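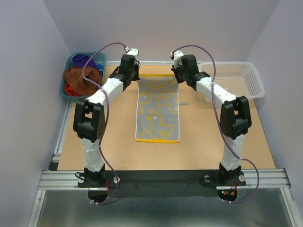
Six of the folders on the early shift said they were told in March that no one would lose hours over the new arms, and so far no one has, according to Devadiga, the laundry firm that runs the floor. The same workers said the job is different now, more watching, less folding, and their wrists hurt less.

Business > Local > Workplaces

Towel folding at Devadiga goes part robotic
Thursday, December 6, 2018

Devadiga has put paired robot arms from Kivance on its small-towel line. Staff of 124 at the plant, 59 of them in folding and sorting. Those 59 are the ones who's day has changed.

Old routine – stand at a table, fold, stack, repeat until break. Now one person looks after 2 stations, keeps the work coming and pulls anything folded crooked. Sorting is still done by hand. So are sheets, robes and anything with buttons.
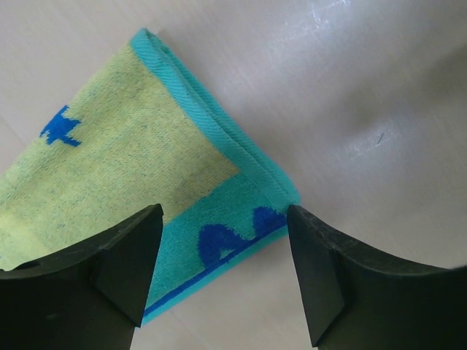
Pay was the sticking point over the summer. Operators wanted a higher grade for minding the machines, the company offered a training bonus instead, and the two sides settled on a bit of both. Training is run by Poleck and takes roughly a week. Much of it is learning to judge a fold. On a towel with a turquoise hem, for instance, the hem of the lower layer shows as a second thin strip next to the top one, and trainees have to say wether that is close enough to pass. Opinions differ, and the older hands are stricter.

Speed is still an issue. Workers say a good folder beats the arms easily – but not at the end of a shift. Devadiga would not give output numbers. A decision on more stations is due in March.

Related
Sisus drops night shift at linen warehouse
Poleck adds evening classes for machine operators
Kivance looking for second building
Hotel laundry prices up again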